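Renting Two Arms by the Month
A small firm's handling kit promises cloth work without a programmer. We gave it a room and a pile of clothes.

5 June 2021

Most robot arms sold to small shops are good at boxes. They pick up a rigid thing, put it down in the same spot, and repeat. Clothes are harder. A sweater has no fixed shape, and the place you grabbed it last time is now somewhere inside a fold.

Handmont, a young company based in Isine, thinks there is a market in that gap. Its Sosel kit is a pair of arms with two-finger grippers and a small camera at the wrist, rented by the month along with the software that runs them. The customers it has in mind are repair shops, costume stores and clothing resale businesses, where the pieces are all different and a person spends a good part of the day picking them up one at a time.

Setup took us most of a morning. The arms come bolted to a base, and the longest job was running power to everything and finding a place for the cables. The software, called Duda, opens in a browser. You guide an arm through a motion by hand, name the motion, and save it. We had 24 saved by the end of the first week in May, and kept using maybe half of them.
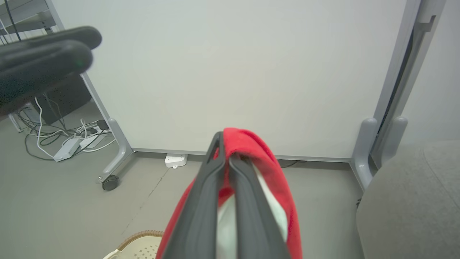
A thick red fleece item with a pale layer showing between the fingers of the gripper.

Heavy fabric suited the kit best. Fleece and sweatshirt cotton gave the fingers plenty to close on, and the arms rarely let go early. Thin shirts were a different story. The fingers slid over them or took up two layers at once, and Duda did not always notice. Over the month we logged 3578 picks, and 139 of them ended with someone stepping in.

The wrist view is the part we came to rely on. It shows the fingertips and whatever is between them, so a bad grip can be spotted before the arm moves off. The view is narrow, though, and a large garment can fill much of it. We would have liked a second camera higher up, which Handmont sells as an extra.

Support was by phone and quick to answer. One update stopped the left arm from loading its saved motions, and a fix arrived the next day.

The minimum rental is 2 months, with training included. A shop that handles mostly coats and knitwear could put the kit to use in that time. Anyone working with silk or light summer clothes should ask for a trial with their own stock first.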